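About Gritmont Water Testing

Home / About / Contact / Sample Drop-Off

Gritmont Water Testing is an independent laboratory for private wells, small public supplies and food businesses. The lab tests drinking water, process water and ice. It does not sell filters, softeners or treatment chemicals, and it does not take commissions from companies that do.

The lab was set up by Zerrin Erdem, who had spent her early career running metals analysis for a mining contractor and was tired of seeing well owners wait a month for a lead result. The first work was lead, copper and arsenic only. Bacteria testing was added in the second year, nitrate and fluoride after that. Zerrin remains laboratory director and signs every report that shows a result above a health limit.

What we test

Standard well package: total coliform, E. coli, nitrate, nitrite, pH, hardness, iron, manganese, lead, copper, arsenic.

Lead in plumbing: first-draw and flushed samples, reported as a pair. First-draw samples must come from a tap that has not been used for at least 6 hours. Most customers collect theirs before breakfast.

Ice and beverage water: total coliform, E. coli and plate count, with chlorine measured on site at the time of collection.

Single tests can be ordered from the price list. If a test is not on the list, we either do not hold a validated method for it or the demand is too low to keep the standards fresh. The front desk can tell you which, and will give you the name of a lab that runs it.
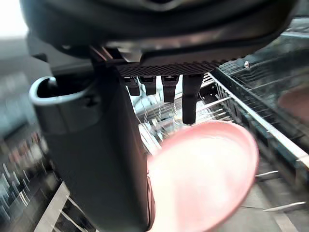 Bacteria samples are collected in sterile 100 mL bottles supplied by the lab. The bottle contains a small white tablet or a few grains of powder. This is sodium thiosulfate, and it neutralizes chlorine. Do not rinse it out. Fill to the line, leave the air gap, close the cap and keep the bottle cold until it reaches us. Samples filled below the line cannot be tested and will be discarded. There is no charge for a replacement bottle.

Metals samples go in the larger bottle with the red label. Acid is added at the lab, so the bottle is safe to handle. Do not remove the aerator from the tap before sampling unless the order form tells you to. Particles trapped in an aerator are part of what you drink, and a lead result taken without it may read low.

Where we work

The main laboratory is in Plekow, on the ground floor of a former seed warehouse. Metals and microbiology are in separate rooms with separate air handling. Sample receiving is at the loading side, through the gray door. A second drop-off point is open at Mateos Hardware during store hours. Samples left there are held in a locked refrigerator and picked up at 2 p.m. Anything left after pickup goes out with the next run, so bacteria samples should be brought in the morning.

We currently serve 144 small public supplies under contract, along with private customers. Contract supplies receive a sampling calendar, labeled bottles and a reminder before each due month. Repeat samples after a positive result are handled outside the normal queue.

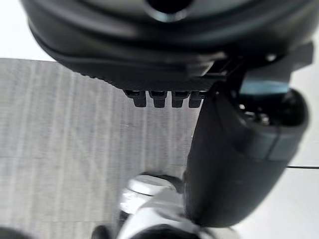 Methods and quality control

Metals are measured by mass spectrometry following acid preservation. Nitrate and fluoride are measured by ion chromatography. Coliform and E. coli are tested with an enzyme substrate method, incubated for 24 hours at 35 degrees C.

Each metals batch includes a blank, a duplicate, a spiked sample and a control standard from a second supplier. If the control standard falls outside its limits, the batch is rerun. Results from the failed run are kept on record but are not reported. Incubator temperatures are logged twice a day by hand in addition to the electronic log. The two have disagreed on a few occasions, and in each of those cases the electronic probe was replaced.

The lab takes part in proficiency testing twice a year. Score sheets are available on request, including the one for manganese that we failed in our fourth year and the corrective action that followed.

Reports

Reports are sent as a PDF. Each result is listed with its unit, reporting limit, method and the applicable health or taste limit. A result shown with a "less than" sign means the substance was not found at or above the reporting limit. It does not mean zero.

If E. coli is present, we telephone. Please put a number on the form that someone answers.

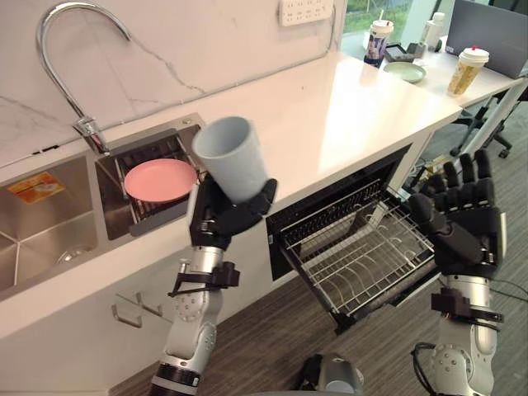
Water left over from metals samples is kept for 60 days after the report date. A retest on the same bottle can be requested during that time. Bacteria samples cannot be retested, and a fresh sample is always needed.

Staff and training

The lab has a small permanent staff in analysis, receiving and field collection. New analysts work under supervision until they have completed a demonstration of capability for each method, recorded separately by method. Field collectors are trained in-house and re-checked every March. We take one student placement per year through the Gurel technical program. Applications go to the program office, not to the lab.

Sample receiving: 8 a.m. to 4 p.m.
Bacteria samples accepted until 3 p.m.
Bottle kits may be picked up at either location without an appointment.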